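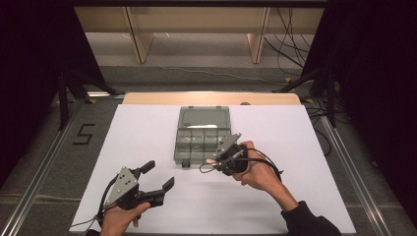
**Before we sign for more stations**

February 5, 2018

The quote from Jakitz came in on the low side of what I was afraid of and the high side of what I'd like to pay. Each pair of handheld grippers is $3,386, cables included, calibration extra. Plomham wants us to commit to enough pairs to fill the back half of the floor. I have been asked to write something encouraging for this newsletter, and I'm going to write what I think instead.

Start with the price. A pair at $3,386 sounds cheap next to an arm, and Jakitz knows it, because the arm is the first thing their sales sheet compares it to. But we aren't choosing between grippers and an arm. The arm is already in next year's plan. The grippers come on top of it, and their whole case is that hours of people doing the job by hand will make the arm useful sooner. Maybe so. I'd like to see that on our parts, in our bins, before I treat it as a saving.

The quote also leaves out most of what makes a station. You need the aluminum frame, a board, a table that doesn't rock, stands, curtains if you want the background kept plain, and somewhere to run the cables. None of that is expensive by itself. Put it together and multiply by the number of stations people have been talking about in the hallway, and you have a second quote that nobody has sent us. Please don't tell me we can use what's in the storeroom. I've been in the storeroom.

Then there are the hours. Kimie Ichikawa has been keeping the log for the small-box work, and she let me borrow it for this piece. The target was 200 clean takes and she has 197. That's a good number and she should be pleased with it. It's also one kind of task, with divided plastic boxes on a white board, done by people who have had practice. Our real parts arrive in bags, with labels stuck on crooked, on a bench that hasn't been cleared since lunch. I asked Kimie how long it would take to get the same count on the bagged parts and she said she wouldn't guess. I trust that answer more than anything in the brochure.

Sugiyama will also quote, and I think we should let them. Their grippers are heavier in the hand (I tried a set at their office and my wrist had opinions by the end of the afternoon), but they sell fingertips and side plates as separate spares. Jakitz, as far as I can tell, sells you a whole new gripper. I've sent them a question about fingertip pads twice and gotten back a link to the catalog both times. Pads wear. Cables wear faster, especially where they leave the back of the body and get bent every time somebody reaches across. If the spare part for a tired cable is another gripper, the $3,386 is just the down payment.

The people at Oment, who would process the recordings, charge by the hour of footage. Their rate is fine for the amount we make now. I have asked what it becomes at full volume and they have promised a table. We shouldn't sign anything with Jakitz until that table shows up, or we could own a row of grippers and be unable to afford what comes out of them.

My request for this budget round is small:

- Buy 2 pairs from Jakitz, with a written price for pads and cables good through the year.
- Get the Sugiyama quote on paper, spares listed line by line.
- Run the bagged parts on the stations we have and let Kimie keep the log the same way she keeps it now.
- Put frame, table, curtains and setup time in the same spreadsheet as the grippers, under one total.
- Hold the rest of the Plomham money until we've seen the Oment rates.

I know the argument against waiting. The discount ends this month, and we'll be told it won't come back. I've been buying equipment for this group long enough to have seen several last discounts from the same vendor, and the later ones were usually better.

If you've used the grippers for a full shift, I want to hear from you, particularly about sore thumbs and anything that came loose. Send it to me by email so I can attach it to the request. Comments about how nice the stations look can go to Plomham directly.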